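Setting Up Your First Manuscript in Wanell

Before you start, have your draft saved somewhere you can find it again. Wanell reads most word processor files, and it leaves the original alone, so you can poke around as much as you like!

1. Open Wanell and choose New Book from the Desk menu.
2. Type a working title. Any old thing will do for now – you can change it whenever inspiration strikes.
3. Click Bring In Draft and pick your file. Each chapter heading becomes a card on the left. 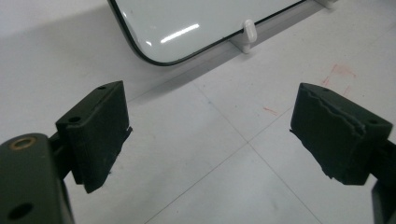 4. Look down the cards and check that your chapters came across in the right order. If two have run together, put your cursor where the second one should begin and press Split.
5. Set a daily word goal under Habits. New books start at 82 words, a gentle little number that you're welcome to raise once you've settled in.

Note: Goals count new words only, so an evening spent happily trimming chapter 12 won't show up on the chart (it still counts as writing in our book). 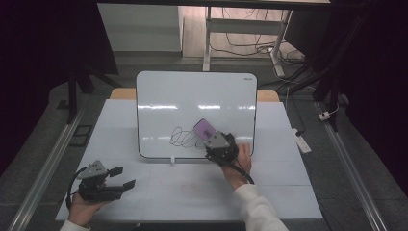 6. Choose Snapshot before any big revision, and give it a name you'll recognize in December, such as "before I cut the aunt."

Caution: Deleting a card also deletes its margin notes. Move any notes you want to keep to the Scrap Drawer first.

7. Click Save and Close. Your book will be waiting on the Desk the next time you sign in.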